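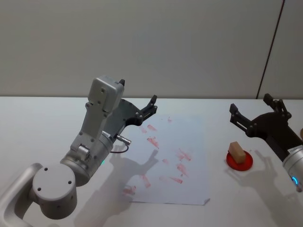
3.2 Budgeting for a Two-Arm Cell

Figure 2. Two arms with black grippers over the work surface, with the marked paper sheet between them and the red dish and tan block to its right.

We would like to be generous with detail here, as papers from small labs so often skip the money part, and it was the part we worried over most. The plan grew out of the Fireton project, which had to furnish one complete cell and keep it going for 17 months. We asked Estivon and Britach for quotes in September, and both were very kind about our many questions (there were a great many!).

The arms themselves took up most of the first draft, as you would expect. What surprised us was the small stuff. Paper, dishes, blocks and spare fingertips came to $416 for the first term, and mounting hardware and cables added over $800 more. We had set aside almost nothing for either. A tabletop task like the one in Figure 2 looks cheap, and each sheet is, but sheets get used up quickly once people are running trials every day.

We now suggest that a group planning a similar purchase keep 5 percent of the arm price for consumables, and ask for the second gripper on the same order as the first, so that the fingers match and the service terms end together. Shipping should go on its own line.

Related items
Rostami Bench Tasks: Setup Notes
Leasing or Buying a Second Arm
Fireton Parts List, Revised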